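Idard Community Kitchen – posts
Posted by Homa Rashti, 30th September
Reading time: 2 minutes

1/ The Idard Community Kitchen wishes to remind all members of the arrangements for the autumn potato suppers. Please read the thread in full before booking a place at the preparation table.

2/ Each supper requires 10 kilograms of yellow potatoes. These are supplied by Kordestani and should be collected from the side entrance by the member named on the rota.

3/ Potatoes are to be scrubbed and left whole until the boards are set out. Peeling is not required for the baked dish – the skins are kept on.

4/ Slices should be 6 millimetres thick. Each tray takes 900 grams of sliced potato and 2 onions. Members are asked to weigh the slices after cutting.

5/ Boards used for vegetables must not be used for meat or fish. Knives are washed by hand, dried at once and returned to the drawer with the blade facing away.

6/
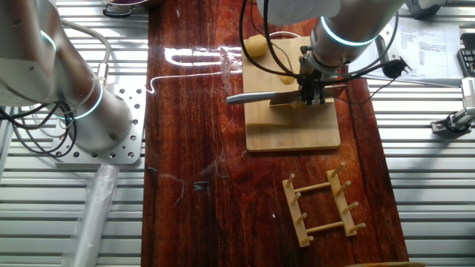 Idard, November – The varnished table is to be wiped with a damp cloth and dried after every session. A pale wooden board is used for potatoes, and all cutting is done on the board. Pegged wooden racks may stay on the table during preparation.

7/ Questions about the rota should be addressed to Pouran Mahmoudi at the Nedow office. Bookings for the November suppers are now open.

Recent posts
Onion deliveries: revised times
Care of wooden boards
Vasidar hall: winter opening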